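From: Shalini Lodhi
To: packing-floor list
Subject: Re: [packing-floor] what happens to our shifts when the arms go live

Quick one before the 6 o'clock handover, sorry for the typos in advance.

Neelam Mathur wrote:

> Three people on my line have asked me this week if they still have a job after December. I don't know what to tell them. Ramesh says the arms are only for the spice sorting, Vandana says they are for "light picking in general", and the notice by the time clock says neither.
>
> Also - if the arm drops a jar, who writes it up? Us? We already get marked down for breakages. I am not having my people take the hit for a machine.
>
> And can someone please say plainly how many stations. I have heard four different numbers.
>
> Neelam

Neelam, all fair. Going in order.

Jobs. No cuts to the Drostside floor through the end of the contract with Paucar. I have that from Vandana in writing and I'll pin a copy next to the schedule tonight. After the contract I can't promise anything and neither can she, so please don't tell people "forever". What does change is who stands where. Five people come off hand sorting over the next two months. Two go to returns, two to labeling, one trains as a cell tender. Same pay grade for all of them. The tender post should be a grade up in my opinion, Vandana has the request on her desk and I'm going to keep asking.

Scope. Spice jars and small tins for now. Ramesh is right about the first stage and Vandana is talking about where Uvico would like to take it later. Those are two seperate things and the notice mashed them together. Yen-ting is rewriting it.

Breakages. Anything an arm drops gets logged against the cell, not the line and not the person on shift. Put CELL in the name box. If a supervisor tells you otherwise send them to me.

Pace. You didn't ask but others did. The hand tables stay at 800 an hour. Nobody's target goes up to match an arm. If you see a target creep up, write down the day and shift and email me.

Stations. I'm not giving another number until the floor plan is signed, or that makes five numbers going round.

What I'd like from your line is people who'll go over and watch the cells for 20 minutes and say what's wrong with the setup. The people who planned it have never packed a jar in their lives. Jars and tins are one thing, but cloth on the same table is the bit I keep asking about. We know from the hand tables how a jar hides in a fold.
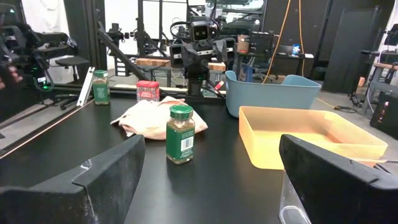
Ramesh thinks cloth items should get their own table and I'm with him. Bin height is the other one - too far back and whoever clears it is leaning in all shift, and Junent already flagged backs in the last safety visit. If anyone on your line has a view on tray placement I want that too, left handers esp.

Sign up sheet is on the break room door. Tuesday is full, other days are open. It's paid time, clock in as normal, and don't let anyone tell you to do it on your lunch.

One more thing, lockers by the old sorting bench have to be emptied before the electricians come in. Still waiting on the day for that.

Got to run, will answer the rest after handover.

Shalini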